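Subject: Re: [hencombe-makers] Foil insulation, and scuffs on a wooden top

On the Hencombe list last February, Duggan wrote:
> Has anyone used the silver quilted-looking foil for lining?
> Mine creases the moment I bend it. Also, what do you put on
> pale wood once it's marked?

Oh, I love this stuff! I had 67 cm left on the roll and have been curving it over everything. The diamond grid bends round beautifully, and in warm light it goes all coppery.
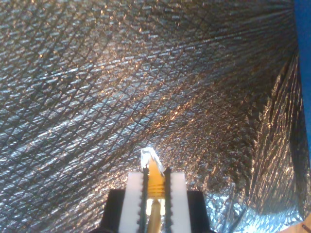
Creases don't bother me much – I leave them at the bottom where the sheet gathers and keep the top smooth. Try rolling it round a fat tube overnight before you cut, it helped mine no end. Allow 10 cm extra on the long side.

As for pale wood, I've got whitish marks of my own on the board, so I'm all ears too. I've been told to try a barely damp cloth, then Prinine wax, three thin coats going with the grain. I'll do a corner first and report back! 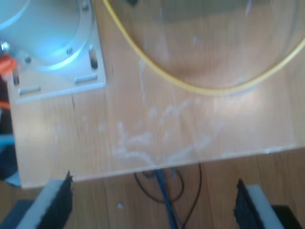 The board, with the marks in the middle and my clear plastic one with the yellow rim top right.

Does anyone know if Suramia still sell the foil in short lengths?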